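Datasets > Text > Miltura Recipe Cards

# Miltura Recipe Cards

Last updated: Dec 3, 2018

Transcribed handwritten recipe cards, one row per card. Mostly home baking and preserves, some pickles, a few cleaning tips that people filed with the recipes. Quick notes below, fuller ones when I get time.

## What's in it

- 936 cards, English
- 4000 ingredient lines, split out into their own file
- 107 cards with a second hand on them (corrections, "too sweet", that kind of thing)
- no scans in this release, text only

Cards came from three family boxes. We call them Ullar, Sengar and Lendis, after the streets the families lived on. Ullar is the biggest and the messiest. Lendis is nearly all jam.

## Files

- `cards.csv` - one row per card
- `ingredients.csv` - one row per ingredient line, joined on card_id
- `notes.csv` - margin notes and second-hand corrections
- `units.csv` - lookup for the odd measures, see below

All UTF-8, comma separated, header row. Line breaks inside a card are kept as a pipe character. Excel will mangle the fractions if you double click the file. Use import.

## Fields in cards.csv

- `card_id` - box name plus number, e.g. sengar_014
- `title` - as written, misspellings and all
- `title_clean` - our version
- `body` - full text of the method
- `from_whom` - if the card says "from Aunt so-and-so" we keep the role and drop the name
- `decade` - guess, often blank
- `legible` - 1 to 3, 3 is good

`decade` is weak. Don't build anything on it. Jennylyn went by paper stock, ink and brand names in the ingredients, and for Sengar she mostly left it blank.

## How it was typed up

Every card typed twice, once by Jennylyn Buenaventura and once by Lamisi Mahama, without looking at each other's file. Then compared line by line. Where they differed we went back to the card. If still stuck, the word goes in as [?] and legible drops by one.

Spelling kept in `body`. So you get "choclate", "marscapone", "bake untill brown". Only `title_clean` is fixed up.

Abbreviations kept too. "T" and "t" are a problem, the Ullar writer uses big T for both tablespoon and teaspoon depending on the year. We did not try to sort that out. 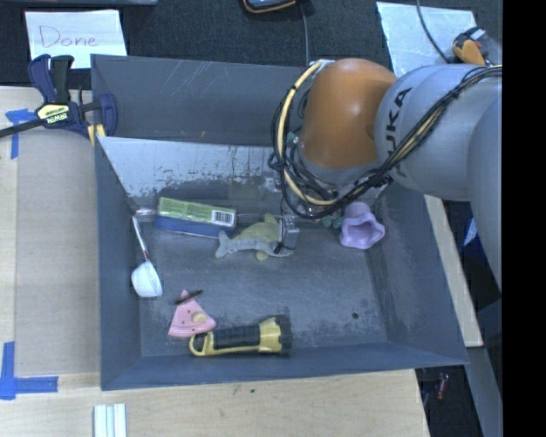 6 min read

## Odd measures

`units.csv` covers the ones we could pin down. "Butter the size of an egg" goes in as 2 oz. "A coffee cup" is left with no value, cups differ too much. "Ten cents worth of yeast" also left blank, we argued over that one for a while and gave up.

Oven temps: lots of cards just say slow, moderate, quick. We keep the word. There's a `temp_f` column with a number only if the card gives a number.

## Dupes

The same recipe turns up again and again in a box, copied out fresh when the old card got greasy. 202 cards belong to a dupe group. Column `dupe_group` in cards.csv, blank if none. We kept all of them - the small changes between copies are half the fun. Sugar goes down over the years in the Lendis jams, lemon goes up.

If you split for training, split by dupe_group and not by row, or you will leak badly.

## Known problems

- Sengar cards numbered from 1 again halfway through the box. We added a "b" to the second run. Old links to sengar_ ids may point at the wrong card.
- A handful of Ullar cards have a shopping list on the back, which got typed into `body` by mistake. Mostly fixed. Mostly.
- Fractions: we write 1/2, not the single character. One or two slipped thru.
- `notes.csv` doesn't say where on the card the note sits. It should have.
- Ingredient splitting was done by hand up to March and by script after. Script chokes on "salt and pepper", sometimes one line, sometimes two.

## Please don't

Don't cook from this without thinking. The canning times in particular are old, and some are unsafe by current advice. They're in here as text. Get your times from an up to date guide.

Also please don't try to work out who the families are. They agreed to share the cards with names off.

## Use

Free for teaching and research, with credit. For anything sold, ask first. Credit line:

 Buenaventura, J. and Mahama, L. Miltura Recipe Cards.

## Still to do

- second pass on legible = 1 cards
- positions for margin notes
- Lendis pickles, found in a seperate envelope, not typed yet
- better README

Corrections welcome, send the card_id and what you think it says. Lamisi handles Ullar and Lendis, Jennylyn has Sengar.

Contact | © Miltura | Back to top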